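Portage around the Varbridge rapids: which side, and is the upper landing usable at low water?

Posted in Paddling and River Access by Iresha Bhattacharjee

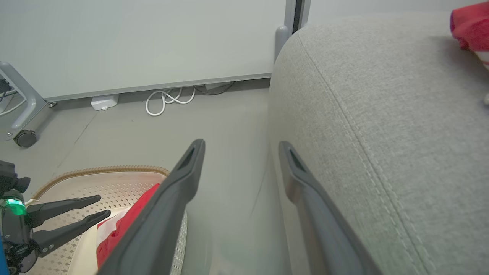
I am planning a two-day canoe trip down the Kuklow River in September, from the Niltent boat launch to the highway bridge at Selvanayagam. Two people, one 17-foot Royalex tandem, camping gear for one night. The only required carry is at the Varbridge rapids, and the information I have on it is inconsistent.

The park map shows the portage on river left, 746 meters long. An older trip guide from the library puts it on river right and calls it "short." The satellite view shows a cleared line on the left bank, but the trees are thick near the top and I can't tell where it meets the water.

What I need to know:

Which bank is the maintained trail on?
Is the upper landing usable when the river is low? I have read that a gravel bar comes up in front of it.
Can the rapids be lined instead of carried at late-season levels?
Is there a legal campsite at the lower end, or do we have to continue to the park boundary?

We are both comfortable on moving water up to Class II. Neither of us wants to run the canyon section loaded.

Pranab Jayawardena
Member, Kuklow basin

River left. The right-bank trail in the old guide went out with a slide and was never rebuilt. You can still see the start of it, a notch in the alders with an orange blaze on a dead spruce. Ignore it. It ends at a cutbank with a drop of 28 feet to the water.

Upper landing: the gravel bar is real. At late-season flow it sits across the mouth of the landing eddy and you can't paddle straight in. There are two ways to handle this. You can ground the boat on the upstream end of the bar, get out, and walk it down the inside channel, which is shin deep. Or you can stay hard left from the powerline crossing onward and enter the inside channel at its head. The second is better if you are loaded, but the channel entrance is narrow and easy to pass. If you reach the yellow warning sign on the left bank you have already missed it. Land right there and drag back up along the cobble. The sign is 100 meters above the first ledge, and the current picks up below it.

The trail itself climbs for the first third, levels off on an old wagon grade, then drops on switchbacks. The switchbacks are tight for a 17-foot hull. One person at the bow and one at the stern works better there than a solo yoke carry. Plan on two trips with overnight gear. The boardwalk over the seep is slick in the mornings.

Lining: I would not. The left shore is ledge with undercuts below the second drop, and there is no continuous footing. The right shore is the slide. I have seen people line the tail section below the last ledge, but by then you have done most of the carry anyway.

Camping: the lower landing is day use only. The designated site is 5 kilometers downstream on river right, on a bench above a small creek mouth. It has a fire ring, a pit toilet and a food locker. Tent space is flat but limited. Take water from the creek, as the main river carries silt.

Shafiq Gunawardena
New member

we did it on the right side years ago and it was fine, maybe a 10 minute walk. didnt see any slide. cant remember a gravel bar either but it was june and the water was way up

Fongchan Panyasiri
Member, trail condition reports

Pranab's directions match what I found at the end of last season. Shafiq's trip must predate the slide, so please don't plan on the right bank.

Some additions. The powerline he mentions has no marker balls, so look for the cleared strip up the hillside on the left. It is visible before the wires are. There was also a large cottonwood down across the lower switchbacks. I went under it with a solo boat, but a tandem would have to be slid over the top. I reported it to the park office and don't know if it has been cut.

The food locker latch at the bench site was bent and would not close fully. Bring a bear canister or enough rope for a hang.

For the take-out at Selvanayagam, use the ramp upstream of the bridge. The downstream one is posted for the gravel operation and the gate is locked at 6 p.m.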